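## 4. Working rules for small arms on shared tables

We come now to the part of the study that took the longest to write down, even though most of it had been passed around by word of mouth in our two workrooms for years. The rules below apply to desktop arms of the printed, hobby-servo kind, used by people who have other things to do that day and may be sharing the table with somebody else's project. They are modest rules. The larger safety standards for industrial arms were written with much heavier machines in mind, and when we tried to apply them line by line at Lindgate we found ourselves filling in boxes about fencing and floor anchors for a machine you can lift with one hand.

### 4.1 What we started from

The first draft, known among us as the Guerra sheet after the room where it hung, had 20 rules on it. Some were very good. Some had plainly been added the morning after a bad afternoon, and you could almost tell which afternoon. We asked everyone who used an arm at Lindgate or Skundcombe to keep a short log of each session, noting which rules they had followed, which they had skipped, and what, if anything, went wrong. By the close of the study we had 1026 session logs, in handwriting of widely varying quality, and we are very grateful for every one of them.

Reading through the logs, we kept the rules that people were able to follow without being reminded and that had some bearing on the troubles they reported. Seven survived:

1. Fix or weight the base before power goes on, and push it by hand to see that it stays.
2. Put a mat under the arm and the work, in one plain color, large enough for the whole task.
3. Keep the power supply and boards to the side or behind the base, never in the sweep of the forearm.
4. Leave slack in every cable that crosses a moving joint, then move the joint through its full range by hand with the power off.
5. Use an open container for picking tasks, and start with a single object in it.
6. Run any new motion slowly once, with a hand on the switch.
7. Write down what you changed before you leave the table.

### 4.2 Cables, which deserve their own section

Rule 4 gave us more discussion than all the rest put together. A thin cable running back from the gripper is a small thing, and it's easy to feel that it can look after itself. We had at first asked for every cable to be clipped along the links, and this did look very tidy, but our users took the clips off again whenever they swapped a gripper and then quite understandably didn't put them back. The present wording asks only for slack and for a check by hand. We still recommend clips for any setup that will stay in place longer than a day, and we would be glad to hear from other groups who have found a way of making people use them.

Figure 1 shows a desktop arm at a picking task, with the gripper lowered into an open box and the cable from the gripper crossing the mat to the base.
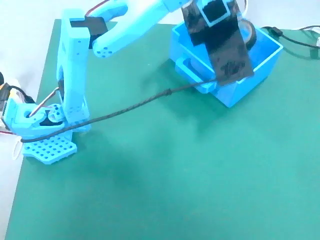
*Kaede Sugawara, Sanuvdale Workshop Group*
*Section revised 30 July 2024*

**Figure 1.** Printed arm with a black gripper attachment, an open blue box, and one dark round object inside it, on a green cutting mat.

The setup in Figure 1 is useful for talking through rules 2, 3, and 5 together. The mat reaches well past the box, and the electronics are on the far side of the base from it. We would ask a newcomer to look along the thin black cable before anything else, and to think about where it will go when the arm turns. It's a good habit to do this aloud if there are two of you.

### 4.3 Where the rules fall short

The rules say nothing about printed parts wearing out. We had hoped to offer an inspection interval, and one early draft suggested looking over every link after 2000 cycles, but our logs record sessions and don't record cycles, so we have no proper ground for that number and have taken it out. The August revision of the log form will include a space for it. Until then we ask people to look at the screw holes and the servo mounts whenever they have the arm in their hands anyway, and to set aside any part they have doubts about.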